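The Forty-Line Budget

My sister says I only fall in love with things that come with a service contract, and I was thinking about that at a quarter to six in the morning, sitting on an upturned milk crate in the back of our shop in Diltonham with a spreadsheet open on my knees. The spreadsheet had 40 lines. I'd started it in December with four.

Line one was the arm. Everybody budgets for the arm! You see the arm on the Prorkska website, gleaming away, with a price under it that makes you think, well, that's a used car, I've bought used cars. So you put it on line one and feel very grown-up. Then comes line two, which is the thing the arm bolts to, and line three, which is the person who drives out from Plattner to tell you your floor isn't level. I'd had no idea my floor wasn't level. I'd been selling chips and soda on that floor for eleven years.

I wanted two of them, to be clear. One for the counter, one for spare. My sister laughed so hard at "one for spare" that she had to put the phone down.

By spring I'd been talked down to a lease, and the lease people (Drolline, nice on the phone, slow with paper) wanted a written plan before they'd quote on the fingers. I'd assumed fingers came with hands. They do not. Fingers are line 22, and the pads on the fingers are line 23, and pads are something you buy again and again, like coffee filters. So there I was on my crate, trying to guess how many pads a small shop goes through in a year, when the sun started coming in under the shutter and I got up to go and look at the counter again. 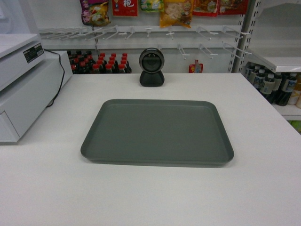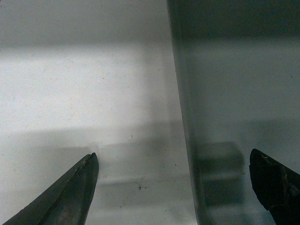 Dark fingers against pale gray, in this one and the next.

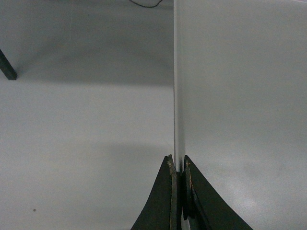
What should a small shop put in the budget besides the arm?

Plan for the mount, the installation visit, the fingers, replacement pads, training hours and a service contract, and then keep some money back for whatever the first few months turn up.

I typed that out almost word for word on the last page of the plan. I'd gotten it from the woman at Drolline, who I think had said it to a great many shopkeepers before me, because she never once paused for breath. "How much back?" I asked her, and she said it depended on how well I slept. I sleep terribly. I put down up to 37 percent, and she went quiet for a bit and then asked if I'd like to talk about a smaller arm.

We talked about a smaller arm. We talked about a longer lease on the same arm, and a shorter lease on the smaller one, and something called a shared maintenance pool that I still couldn't explain to you. My tea went cold twice. At some point I wandered out front with the phone against my shoulder and straightened the snack bags on their hooks, the way I do when I'm about to spend money.

"And the spare?" she said.

"What spare?"

"You've got two on the first page."

I looked at the first page. I had two on the first page. I thought about my sister having to put the phone down, and I took a pen and made the two into a one, which left a sort of blob, and told her I'd send over a clean copy before we opened.

Then I went and found the printer, and the printer was out of ink, so I added that too. Line 41.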